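Consumer Claims and Evidence, Unit 7
Reading Handout: What a "Study Shows" Usually Shows
Trasesness Evening College
Handed out 10/11/2024

Bring this to the next meeting along with the Clato packet. You will need the label, the insert and the one-page summary from the company's site.

Where we left off

Last time we looked at the claim on the front of the Clato sleep tea box: "Clinically shown to help you fall asleep faster." Most of you were willing to accept it once you saw there was a real study behind it. I would like you to be slower about that. The existence of a study is a low bar. Anyone with a modest budget can pay for one, and a company that pays for several gets to choose which one goes on the box.

The Clato study enrolled 311 adults and ran for 4 weeks. Those are respectable numbers for this kind of product. But look at how sleep was measured. People filled out a form in the morning saying how long they thought it took them to fall asleep. Most of us are bad at judging this. You are being asked to time the one event you can't be awake for.
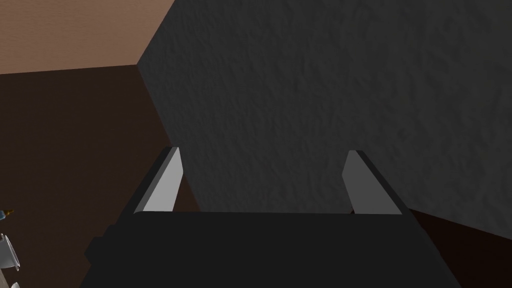 Then there is the comparison group. The people who didn't get the tea got nothing. They weren't given a different warm drink, or even a cup of hot water. So whatever difference was found could come from the herbs, from the warm liquid, from sitting still for a few minutes before bed, or from knowing you were in the group that got something. The summary treats all of it as the work of the herbs. I see no grounds for that in the methods section, and I read it twice.

Average effects

The tea drinkers reported falling asleep 7 minutes faster on average. Two things to ask of any average:

Compared with what? Seven minutes off an hour is one thing. Seven minutes off fifteen is another. The summary leaves out the starting figure.

Spread over whom? An average can come from everyone improving a little, or from a few people improving a lot while the rest stay put. A single number can't tell you which, and the summary gives a single number.

"Statistically significant" does not settle either question. It means the result would be unusual if there were no real difference between the groups. It says nothing on whether the difference is big enough to care about, and nothing on what caused it. Please stop writing "significant" in your homework when you mean "large."

The Boersma mattress survey

Shorter, and worse. Boersma mailed a survey to past buyers and reported that most of the people who answered slept better on the new mattress. Consider who mails back a survey from a mattress company. Consider also that these people had just replaced an old mattress, and that any new one might have done the same for them. There was no second group at all. The word "study" appears 12 times in the brochure, and I would not use it once.

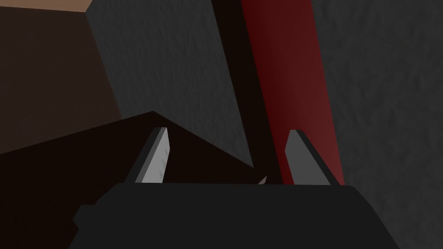
Does a company paying for a study mean the result is false?
It doesn't. Paid studies can be well run, and some are. What the funding should do is send you to the methods section before you read the results, and make you wonder what other studies were done and never printed.

A fair objection

Someone said last time that if the tea helps people feel rested, the reason doesn't matter. Maybe so, for the person drinking it. It matters for the claim. The box doesn't say "a warm drink at night may be pleasant." It charges extra for a particular mix of herbs, and the evidence has to be about that mix.

I'd add that doubt has limits too. "All studies are bought" is a lazy position — it saves you the reading just as surely as believing the box does. If you turn down a claim, say what result would have changed your mind.

For next time

Read the Ciltthorpe hearing aid ad in the packet. Write one page. State the claim in your own words, say who was compared with whom, and name one other thing that could explain the result. Do not tell me whether you would buy the product.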